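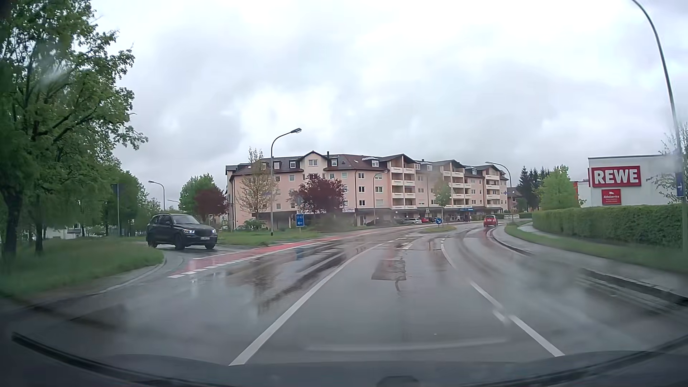

Print
E-mail

Chapter 14
Water on the Road

Rain that falls on a field mostly soaks in. Rain that falls on a road has to go somewhere else, and the people who design the road decide where. This chapter covers how pavement sheds water, what happens when it fails to, and how drainage is inspected and repaired.

Most roads are built with a cross slope. On a straight two-lane road the center is usually the high point, and water runs off toward both shoulders. This shape is called a crown. A typical cross slope is 2 percent, which means the surface drops 2 feet for every 100 feet of width. That is too little for a driver to notice but enough to keep water moving.

Curves are handled differently. The whole surface is tilted toward the inside of the bend, a practice known as superelevation. Between the straight section and the curve there is a short stretch where the crown flattens out before the tilt begins. Water drains slowly there, and designers try to keep that stretch off level ground.

The town of Fostdale learned this on Doucet Road. A resurfacing job left 61 feet of nearly flat pavement at the entrance to a curve. Water stood on it after every storm. Bushra Bhutto, the county engineer, had the section milled and repaved, and a new inlet was placed on the low side. We return to her drawings in Section 14.3.

Cracks matter as well. Water that enters a crack reaches the base layer and softens it. Traffic then pushes the weakened pavement down, and the low spot collects more water. Patches can have the same trouble along their edges if the joint is not sealed.

Key terms: crown, cross slope, superelevation, inlet, base layer, joint sealant

14.1 How Much Water?

Before sizing a ditch or a pipe, an engineer needs to know the area that drains to it. Begin with a strip of pavement 500 feet long and 24 feet wide.

Print
E-mail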